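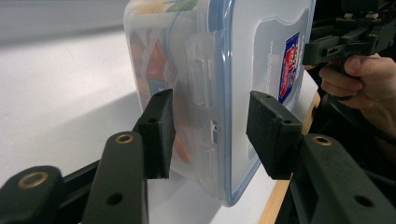 Big box on its side, held by the foam pads. Brass bushings in on both arms.

Tanguy notebook, 4/25/19, Hiren workshop, white board end

Bushings first, as that's what I promised Rui I'd write down properly. The Waltell ones are in and I'm delighted with them! The old links ran plastic on plastic and had so much slop that you could waggle the pads with a fingertip, and every squeeze started with a little sideways lurch before anything closed. Now it just closes. I reamed the holes by hand, slowly, and pressed the brass in with the bench vice and a bit of scrap softwood (do NOT use the arbor press for this, I split a link on it in January and it went off like a cracker). One of them went in slightly cocked and I had to drift it out and start again. It's fine now but if that arm starts to bind, look there first.

Then food boxes. We'd been picking up blocks and tins for ages and getting smug about it, so Amedeo Lo Presti brought in some clip-lid boxes, and they are horrible in the best possible way. Smooth sides, rounded corners, latches that stick out exactly where you'd like to put a pad. The big one with things in it came to 950 g on the kitchen scales, a good bit more than anything we'd tried before.

Flat on the board you can't get the pads across the long way, they don't open nearly far enough, so it has to be the narrow side or a corner. I kept coming in too high and pushing on the lid rim, and the rim gives, and then the whole box skates off backwards. Lower is better. What I've settled on is dropping my wrist until I think I'm going to scrape the board, then going in a touch more and squeezing.

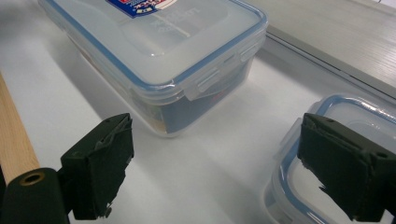 It feels wrong every single time and I still have to talk myself into it. Rui Cardoso picked it up much quicker than I did, he comes in at an angle and lets the box turn into the pads by itself, and he can't explain how he does it, which is very annoying of him.

Standing the box on its side between the pads is a different matter and far easier than I expected. Both pads get a decent flat face to press on and the foam does the rest. I held it up for a slow count of 12 and it crept down a little, no more than that. My thumb was complaining by the end though. The spring is too stiff for long holds and I'd like to try the next one down before anybody with smaller hands has a go.

Pads! The foam is not lasting. The edges are going ragged and lifting at the corners, and once a corner lifts it catches on everything and tears further. It's the 4 mm stuff stuck on with the glue from the blue tin. Options as I see them: wrap the foam round the end of the block so there's no free edge, or go to a thin rubber and lose some of the squash. I'd rather keep the squash. Amedeo wants to try the rubber. We could put one on each gripper and see, so long as somebody remembers to write on the block which is which. Screws stay as they are for now.

The rack has been useful. Putting the big box on the top shelf gets it up off the board and my wrist isn't bent double, and it leaves the near half of the board clear for the small one. The small box I can take by the rim with the right gripper and it doesn't seem to mind, I suppose there's so little weight in it that the rim never gets a chance to bend. Left gripper hangs about doing nothing while I do this. I need to learn to use it to steady things. 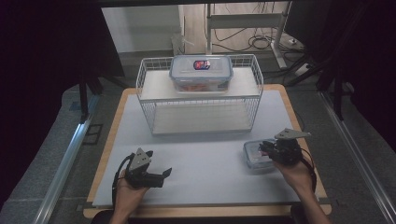
Both grippers out. Right one on the rim of the small box, big box up on the rack.

Cables are still a nuisance. They loop down past the wrist and I've caught the left one with my elbow more than once. A bit of hook and loop on the forearm would probably do it, or a clip at the back of the handle, though I don't want to print another handle just for that (the last one came off the bed with a banana bend in it and I had to bin it).

Tradura logging dropped out once during the rack runs and I had to restart it. No idea why. The runs before that saved all right, the one it died in is gone, and I couldn't be bothered to redo it. If it happens to you, check the plug on the power strip before you go hunting through the software, I've been had by that before.

Still to do:
softer springs, both grippers
new foam on the left pads, wrapped round the end
rubber on the right pads, Amedeo to cut
cable clip or strap
order spare bushings from Waltell, the same size as last time, the bag is pinned by the drill
try the big box onto the lower shelf, haven't dared yet with the latches facing out

Rui has the reamer at his place.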